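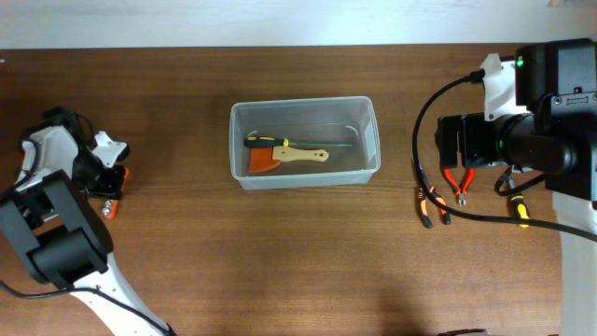

Posted by the Elthorpe bench group -- 25 November 2024
3 comments · 6 shares

# elthorpe-tool-sort: data card and equipment plan

Two-arm recordings of hand tools on a table and in a clear plastic tub, plus the purchase plan for the next round of stations. The data and the plan share one README so that changes to one get checked against the other. If you only want the recordings, read "Contents" and "Known issues" and skip the rest.

## Contents

The current release holds 298 episodes. Each episode has:

- head camera video
- joint positions for the left and right arm
- gripper opening, both sides
- a one-line task text
- a pass/fail mark entered by the operator

Tasks are tub loading, tub unloading and handover between arms. The tool pool includes screwdrivers with black and yellow handles, pliers, a small cutter with red-orange handles, and a putty knife or scraper with an orange blade and a light wooden handle. Long tools matter for planning. A screwdriver laid flat takes up almost the full width of the tub, so tub size and tool size have to be ordered together.

Episodes are stored one per folder. The split file is `splits.csv`. Do not re-split at random: episodes from one session share tool positions and will leak between train and test.

## What a station costs us

Prices are kept in the purchasing sheet and are not repeated in this file. The lines below are the ones to budget for.

**Arms.** Two per station, same model both sides. We priced a mixed pair from Omance and Etach and dropped the idea. The saving on the arms was smaller than the cost of maintaining two sets of spare servos and two calibration routines.

**Grippers.** Budget for wear on the fingers. The white plastic parts are cheap but wear out, and replacements should be booked with the order. Keep 3 spare finger sets per station.

**Servos.** The wrist and gripper joints are the ones we replace. Order spares with the arms. Lead time on single units has been worse than on full kits.

**Cables.** Under-budgeted in the first plan. The stock cables are long enough to lie across the work surface, over the tools in places, and they end up in the head camera view. Add clips, a side channel and shorter leads where the connector allows. This line is small and should not be cut.

**Head camera and mount.** One per station. Buy the mount and camera from the same supplier or check the thread first.

**Table.** Any flat, stiff top will do. Wood is fine. Use the same finish on every station if the data will be pooled. We did not do this between Elthorpe and the Thái site, and the difference is easy to see in the video.

**Tubs and tools.** Hardware store stock. Buy 5 identical tubs at once. Product lines change and a rim that is slightly thicker is a new object as far as a grasp policy is concerned. The same goes for tool handles.

## Order of purchase

1. Table and power
2. Arms, with servo spares on the same order
3. Camera and mount
4. Cable clips and channel
5. Tubs and tools

Steps 3 to 5 can run while the arms ship. Do not book operator hours until the arms have passed a full day of idle and motion checks on site. We lost most of a week on this at the Thái site -- operators were on the schedule and one arm was waiting for a controller board.

## Planned for March

- 6 stations total across both sites
- one shared spares cabinet per site
- a second tub size, taller walls, same footprint
- a fixed finish for all table tops

Funding covers the stations and the first spares order. It does not cover operator time past the first quarter or replacement of the existing arms. Both need a separate request.

## Known issues

- Clear tubs are hard for depth estimation. We record color only for this release.
- Cables hide part of a tool in some episodes. These are tagged `occl_cable` and left in.
- Tools near the base of an arm may be only partly visible from the head camera.
- The pass/fail mark covers the end state only. A dropped tool that was picked up again counts as a pass.
- Gripper opening on the left arm has a small constant offset in the earliest sessions. The correction is in `calib/left_offset.json` and is not applied by default.

## Use

Free for research and internal testing. Ask before using it in a vendor comparison. The stations were set up for data collection, and the timing in the logs includes operator pauses, so cycle times taken from this set will be wrong.

Corrections to the plan go in the issue tracker under `budget`. Data errors go under `data`, with the episode number.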